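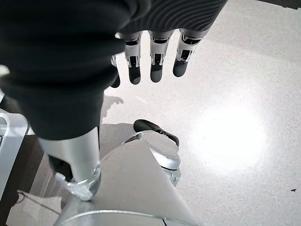
Knit sleeve down over the hand, fingertips out. Cable on the floor.

2023-08-25

Long one, writing this fast before the train. Spent most of the day on the handling rules with Joris and Wilma. Page 8 still says "cover joints where practical", which means everyone does it their own way. Bart wants it to say sleeves end above the knuckles, full stop. I'm with Bart. Fabric and open linkages don't mix, don't care how soft the knit is.

Aldana disagrees - says the sleeve saves the finish and we lose more to scratches than to snags. Fair. She has the Wenik log, 394 entries back to March. Will read it, not tonite.

What we did agree:
Sleeve off or pinned back before any finger motion.
Cables off the floor within reach of the feet. Taped doesn't count.
Fingertip pads checked before the first run, initials on the sheet.

Ignacio rang from Illano at lunch, wants the draft by next week. Told him maybe. He thinks the stop distance should be 310 mm and not a word more, Wilma wants a table. Went round and round, coffee went cold.

Also need to fix the numbering, two sections called 4.2 and I think thats my fault. Ask Joris for the old file.

Home late. Buy bread.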